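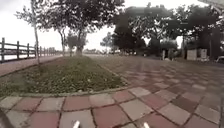 Cultano has released version 7 of Simidari, its navigation software for small outdoor robots, with a rewritten local planner and a new way of deciding which ground is safe to walk or roll on.

The old planner relied mostly on height. Anything above a set limit was marked as an obstacle and everything else as open ground, and that caused trouble with low concrete edging and planted beds. The new one combines height with a colour-based surface label, so a robot can tell paving from groundcover even when the two sit almost level.

Path following has changed as well. On a long straight the software now picks up the borders on both sides and steers to a line between them, and it no longer treats seams and patched joints in the paving as edges.

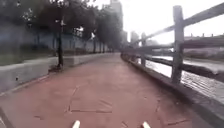
Photo: Cultano

Eftychia Lambrakis, who leads the planning team, said fences had been the hardest part. "You can see straight through the rails to whatever is behind them, and the old map would fill that in as free space," she said. "Now two posts in a row are enough for it to draw a boundary."

The team replayed 1206 logged runs through the new planner before release. It asked for a manual takeover in 242 of them, and those logs have been kept as a regression set.

Simidari 7 works with existing Ferri and Zurner controllers. Maps saved in the previous version need to be converted first, using a command-line tool included in the download. A maintenance update is planned for May.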